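Talks > Manipulation track > Speaker notes

We use cookies to remember your settings. Accept | Manage

Pirihi: regrasping cloth with one arm and a parallel gripper
Speaker notes, 24 March 2021

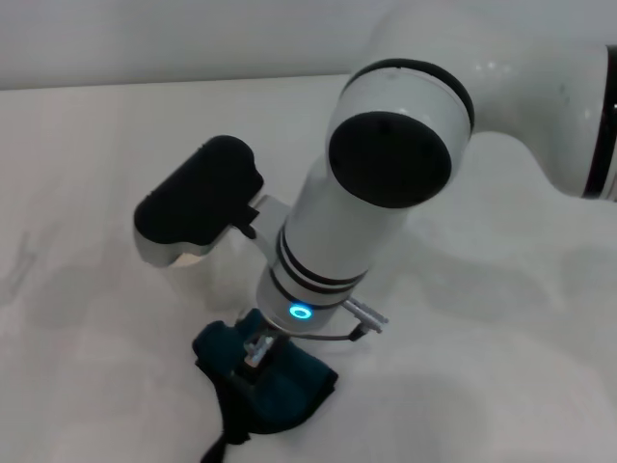
Slide 1. Title. Give the question right away: how much of cloth folding can one arm do if it is allowed to let go and grasp again? Most prior work in our group assumed two arms. Pirihi is the single-arm policy. Kinar is the older planner we compare against. Say both names slowly, people mix them up.

Slide 2. Task. A cloth starts crumpled on the table. The goal is a half fold with the edges aligned to within 2 cm. The policy may pick, drag, lift, release and regrasp. A trial ends at the goal or after 20 grasps.

Slide 3. Why cloth is hard. State is not observed directly. Most of the surface is hidden in folds, and dark fabric gives weak depth returns in the shadowed parts. Corners are the useful grasp points and are often underneath. Do not spend more than a minute on this.

Slide 4. Method. Two stages. Stage one scores grasp points from a single view and picks the one expected to expose the most hidden area. Stage two takes over once a corner is found and plans the fold. The switch between them is a learned threshold. Point at the block diagram, left to right. Skip the loss terms unless asked; they are on backup slide B2.

Slide 5. Data. Training used the Nandora set, recorded in our lab in October. 30 cloths, 5 held out for testing. The held-out cloths differ in size and stiffness, and two are darker than anything in training. Mention that all grasps were labeled from the recorded trajectories, with no hand labeling of corners.

Slide 6. Results. Pirihi finishes more trials than Kinar on every held-out cloth. The gap is widest on the stiff ones. On thin cloth the two methods are close, and the difference is within the spread between seeds. Say this before someone reads it off the plot.

Slide 7. Ablation. Removing the regrasp action hurts most. Removing the learned threshold and using a fixed one costs less than we expected. PAUSE here, this is where questions came up at the Sikden dry run.

Slide 8. Failures. Two kinds. The gripper closes on two layers and the policy treats them as one. Or the drag pulls the whole cloth without opening any fold, and the same grasp point is chosen again. The second kind uses up the grasp budget. A short memory of past grasps fixes part of it, but those runs are not in the paper.

Slide 9. Limits. One table, one gripper, one lighting setup. No claim about garments with sleeves.

If short on time, drop slide 7 and go from results to failures. Leave slide 9 up during questions.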